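Celtholm launcher, pre-release safety check, build 108

Filled in by: Kristýna Procházka
Device: Plestus test phone, second unit, battery at full when started
Started Wednesday, finished same arvo. Comments under each item, sorry for the shorthand.

Result overall: HOLD. One fail, two to recheck. See items 4 and 9.

1. Install source and signature
OK. Signature matches the last build. Clean install went through first go. Upgrade over the old build also fine, home screen layout kept.

2. Permissions asked for at first run
OK with comment. Storage, notifications, wallpaper. Contacts prompt is gone, good. Location still comes up if you tap the weather widget, that's expected, but the wording is the old wording. "To improve your experience" tells people nothing. Change it to say weather.

3. Permissions refused
OK. Said no to everything. Launcher still opens, drawer works, folders work. Badges don't show, fair enough. It does ask again for notifications after a restart and I'd rather it asked once and left people alone.

4. Theme packs, third party
FAIL. Loaded the Herkex pack, all 862 icons. Icons fine, colours fine. But the pack is able to set its own link behind the "more themes" tile and the launcher opens it with no warning at all. Needs the same leaving-the-app notice we use for the store links. Tried with Štěpánek pack, same thing. So it's us, not the pack.
Do not ship till this is done.

5. Theme packs, broken or half downloaded
OK. Pulled the wifi partway through a download. Launcher fell back to default icons, message was clear. Deleted the leftovers itself after a restart. Didn't try on mobile data, someone please do.
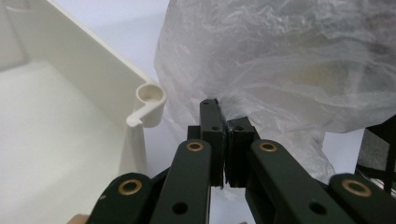 Plastic bag held between the gripper fingers.

6. Ads and in-app buying
OK. No ads on lock screen. No ads in the drawer. Buy button needs the store password every time, checked it with three diffrent themes. Child profile can't see the buy button.
Comment: the grey "maybe later" text is very hard to read on the light theme. Not a safety thing but it looks sneaky. Make it darker.

7. Backup and restore
OK. Backed up a layout with 16 folders, wiped, restored. All back, names and all. Hidden apps stayed hidden. Backup file still isn't locked with anything, anyone who opens it can read the list of hidden apps. We said last time we'd at least warn about it. Warning is there now, on the second screen. Put it on the first.

8. Hidden apps and app lock
OK with comment. PIN needed for the hidden drawer. Five wrong tries gives the wait screen, wait screen survives a restart. Search no longer shows hidden apps. Recent apps list does still show the icon for a second when you swipe up quick, had to do it a few times to be sure I wasn't seeing things. Low but log it.

9. Battery and heat
RECHECK. Live wallpaper plus animated icons, left running through lunch. Phone got warm at the top, not hot. Battery drop was more than build 107 but I had the screen on brighter so not a fair test. Run again with brightness fixed. Animations should stop when battery saver comes on and they dont, only the wallpaper does.
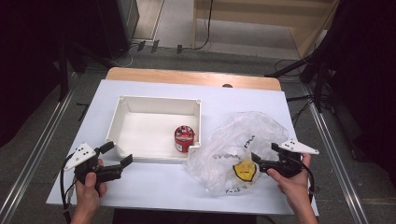
Also on heat, the charging screen animation keeps going overnight. Dim it or stop it after a few minutes. The old build had a timer for this and I can't find the setting anymore, has it been moved or taken out?

10. Crash reports
OK. Off by default. Turned on, forced a crash, report went. Looked through what was sent: phone model, build, theme name. No app list. Good, that was the big one last round.

11. Flashing and motion
RECHECK. Reduced motion setting works for the drawer and for page swipes. Folder opening still bounces. Two of the transition effects flicker pretty hard on dark theme. Suggest pulling both until somebody has a proper look, or put them behind a notice.

12. Uninstall
OK. Goes back to stock launcher, no loop. Leftover folder in storage, 129 small files, all icon cache. Should be cleaned up but nothing private in there.

13. Text and translations
Not done. Ran out of time. Czech strings for the new settings page are still in English, that much I saw.

To do before next check
Leaving-the-app notice for theme links (item 4)
Battery saver stops icon animation (item 9)
Folder bounce (item 11)
Location wording (item 2)
Backup warning to first screen (item 7)

Item 4 gets checked first next time, on both packs. If it fails again don't bother with the rest, send it straight back.

K. Procházka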